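Shared Workshop Posts Second Revision of Hand-Held Gripper Build

Jul 15, 2026

The Pesomport workshop has released the second revision of its hand-held gripper, a two-jaw tool that members build from cut bars, pivot pins and small screws. The new drawings, parts list and assembly notes replace the set posted last October. Files for the first revision stay online but will no longer be corrected.

The gripper is carried by a person and closed by a finger lever. An encoder at the base of the linkage logs the jaw opening while a small camera records the work in front of the tips. The recordings are then used to train an arm on the same tasks. The workshop's own arm, a bench unit named Wuvel, carries a motor-driven copy of the same jaws, so the spacing of the pivots has to match on both.

Most of the changes in this revision concern thin objects. On the first version the fingertips met at the heel before they met at the point, and anything narrower than a pencil could roll out of the grip. The finger bars have been lengthened and the inner faces now take a softer pad, glued into a shallow recess. The pad is a wear part. The notes call for a check after 500 closures and replacement at 2000, or earlier if the edge lifts.

The task set used with the new jaws is made up of household work done at ordinary tables. Chopsticks were added to it this year, together with spoons and an upright utensil holder. A chopstick lying flat on cloth gives the fingertips very little height to work with, and the fabric tends to come up with it if the jaws close too low. Builders are told to approach with the jaws open and one tip on either side of the stick, then close before lifting. Two sticks lying against each other are treated as a separate task and logged under their own label. 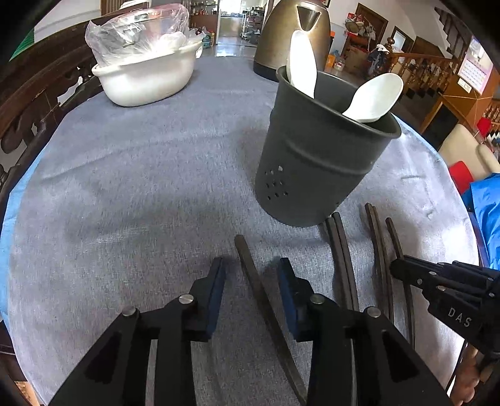
Parts and assembly

A full build has 37 parts for each gripper, not counting screws. The linkage bars are cut in mirrored pairs, and the notes recommend marking left and right before the protective film comes off. Pivot pins are pressed in by hand and should turn freely with no side play. If a pin binds, the hole is to be reamed and the bar refitted. Filing the pin is not recommended, as it leaves the joint loose within a few sessions.

Pad material is sold by Curkoretti in sheets, and one sheet covers several pairs. Tremblay supplies the encoder board, which now plugs into the base with a keyed connector. Boards from the first revision can be reused with a short adapter cable – the wiring order is printed on page four of the notes.

Calibration

Both grippers of a pair need to be calibrated before they are used together. The jaws are closed fully, the zero is stored, and a gauge block is then used to set the open position. The procedure has to be repeated after any change of pads.

The workshop has logged 1677 recordings with the new jaws so far. Recordings made with the first revision are kept in a separate folder and are not mixed into training runs, due to the difference in finger length.

Bench time for gripper builds can be reserved through the workshop's sign-up page. Builders bring their own pads and pins. The laser cutter and the hand reamers are available to all members, and cut bar sets can be picked up at the front desk.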